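Uteck Institute of Soft Goods
Course Text for Second-Year Students
Revised 23 May 2019

Chapter 7
Small Zippered Cases

Chapter contents
7.1 The examination table
7.2 Parts of the case
7.3 The closure
7.4 Trim and piping
7.5 Lids with panels
7.6 Recording the examination
Terms introduced in this chapter
Review work

Chapters 5 and 6 dealt with flat pouches, in which two faces are joined along their edges and the closure lies in a straight line. The present chapter turns to the small case: a soft bag with a top, sides and a base, opened by a zipper that follows a curve. Cases of this type are sold for cosmetics, medicines, sewing supplies and packed lunches. They differ a good deal in lining and price, but the outer shell is built in much the same way in all of them, and a student who can read the shell of one will be able to read most of the others.

The chapter is limited to the outside of the case. Linings, padding and inner pockets are treated in Chapter 8, and students should not open the case or turn it inside out until they have reached that material. Most faults in the shell can be found by eye and hand with the zipper closed.

Students following the workshop option at Sembiring Hall will carry out the examination in pairs. Those following the reading option may use any small case they have at home, provided that it has a curved zipper and a raised edge.

7.1 The examination table

Light-colored coated materials are difficult to examine on a dark or patterned surface. Reflected color from the table enters the glossy face of the material and may be mistaken for a stain. The Institute therefore specifies a plain white table for all pale goods, with a smooth matte surface and no printed grid. A grid is useful for cutting, and the cutting tables described in Chapter 3 have one, but it confuses the eye when curved edges are being judged.

The table is wiped before each session with a damp cloth and then with a dry one. Loose fibers, thread ends and grit are the usual trouble. A single grain under a coated material can leave a mark when the case is pressed or turned. Before placing the goods, the student looks across the surface from a low angle and then from above, and tests any dark speck with a fingertip. A speck that lifts is removed. A speck that does not lift is a mark in the table itself, and its position should be noted so that it is not later taken for debris from the case.

Lighting should be soft and come from overhead. Some fall in brightness toward the far edge of the table is acceptable. Hard side lighting is kept for the second examination, in which wrinkles and raised stitching are judged, and is described in 7.6.
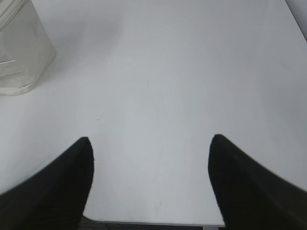 7.2 Parts of the case

The trade uses many local names for the parts of a small case, and catalogs are seldom consistent. The names below are used throughout this book.

Lid. The whole upper face, bounded by the zipper on its open sides and by the hinge at the back.

Wall. The band of material that forms the sides. It may be cut in one length or in two, and is joined at the back where the seam is least noticed.

Base. The lower face. In inexpensive cases the base is cut from the same pattern piece as the lid.

Hinge. The strip at which lid and wall remain joined when the case is open. The hinge takes more strain than any other part of the shell and should be reinforced with a tape on the inner side.

Piping. A cord or tube covered in fabric or coated material and sewn into a seam so that it stands above the surface.

Slider and pull. The slider is the metal body that travels along the zipper. The pull is the tab or loop attached to it, by which it is moved. Students often use the two words as though they meant the same thing, and the error makes repair tickets hard to follow. A broken pull can be replaced in a minute. A broken slider may require the end of the zipper to be unpicked.

7.3 The closure

A zipper sewn in a straight line lies flat without much persuasion. A zipper sewn around a curve must be eased, that is, fed into the seam slightly faster on one side than on the other, so that the teeth can turn the corner without spreading. If too little is fed, the tape pulls tight and the lid lifts at the corners. If too much is fed, the tape ripples. Both faults can be felt by running a thumb along the closed zipper from one end to the other, and both are worst at the point where the curve is tightest.

The examination begins with the slider. It should sit squarely on the teeth and should not rock when pressed to either side. The plating is checked for roughness at the edges, especially where the pull passes through its bridge. On the cream case used with this chapter the slider is silver in color and rounded, and carries a narrow looped tab for a pull. A loop of this shape is easy to catch with a fingertip and will also take a ribbon or cord, which many users add for themselves.

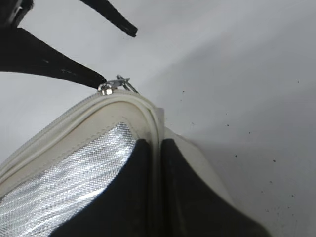 The pull is next raised until it stands upright and is allowed to fall. It should drop freely to either side. A pull that stays upright is usually pinched in its bridge and will in time wear a groove there. The student should not force it down with pliers, a practice still recommended in some older handbooks.

The slider is then moved along its full path, slowly, with the case supported by the other hand and not by the table. Attention is given to three places: the start, the tightest part of each curve, and the last inch before the stop. Resistance at the start often means that the tape end has been folded under too thickly. Resistance at a curve points to poor easing. Resistance near the stop is commonly caused by loose lining fabric that has been drawn into the teeth, and the slider should be backed away at once.

For the durability test in Chapter 12, the slider is opened and closed 200 times and inspected after every 100. That test is destructive in some cases and is not part of the ordinary examination.

7.4 Trim and piping

The raised edge of a small case has two purposes. It stiffens the line of the lid so that the case keeps its form when only partly filled, and it protects the seam, which would otherwise be the first part to rub against other objects in a bag or drawer. A third effect, the look of fullness that a rounded edge gives to a light material, is a matter of taste, although buyers respond to it.

Piping should be of even thickness along its whole length. Variation is easiest to see on the outer curve of a corner, where a cord that has been stretched in sewing becomes thin and a cord that has been pushed becomes lumpy. The join in the cord should fall at the back of the case. A join at the front is classed as a minor fault in the Institute's scheme, and as a major fault if it can be felt through the covering.

Where a panel of a second material is set into the lid, its border is secured with a visible line of stitching. Such a line is both structural and decorative and is held to a stricter standard than a hidden seam. It should follow the curve of the border at a constant distance. On the training case, a cream trim borders a silver-gray panel, and the stitching follows the curved lower edge of that trim. Contrast of this kind is helpful to the examiner: a line that wanders will show against a change in color long before it would be noticed on a plain lid. 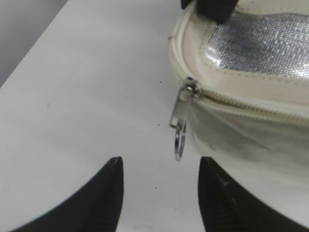

Stitch length also deserves attention. Coated materials do not close around the needle hole as woven cloth does, and every hole is permanent. Short stitches set many holes in a row and may cause the material to tear along the line like a stamp. For the Jaltell pattern, which is the standard practice pattern in this course, the recommended thread is Sotuma grade 30, and the student should sew a trial curve on scrap before touching the lid. A seam on coated material that has been unpicked and sewn again will always show the first row of holes.

7.5 Lids with panels

A lid may be plain, pieced or overlaid. The plain lid is cut from one material. The pieced lid is made of two or more materials joined edge to edge. In the overlaid lid, a shaped piece is laid on top of a second material, so that the lower one shows on either side or through openings.

Overlay is the hardest of the three to do well. The upper piece must be centered and its waist, if it has one, must be cut evenly on both sides. A cream shape with wide ends and a narrow middle, laid over a gray insert, leaves two regions of gray to the left and right, and any error in cutting will make one of these look larger than its partner. Small gaps may appear where the upper piece does not lie close to the insert. These are judged from directly above and again from a high angle at the front of the case.

The walls should be looked at during the same step. Slight wrinkling is normal in a soft coated material, and a gentle outward bulge does no harm. Sharp creases are recorded. 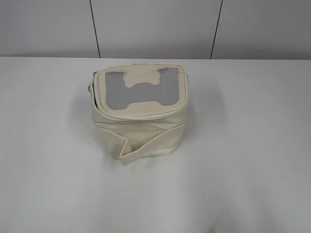
7.6 Recording the examination

Results are entered on Form 1761, one form to each case. The examiner records the material, the color, the type of lid and the type of closure before listing any fault. Faults are located by naming the part first and the position second, as in "piping, front left corner" or "wall, back seam."

The second examination, under side lighting, is entered in the lower half of the form. The lamp is placed level with the lid and moved once along each side. Only wrinkles, raised stitches and uneven piping are recorded at this stage. Faults of color are never judged under side lighting.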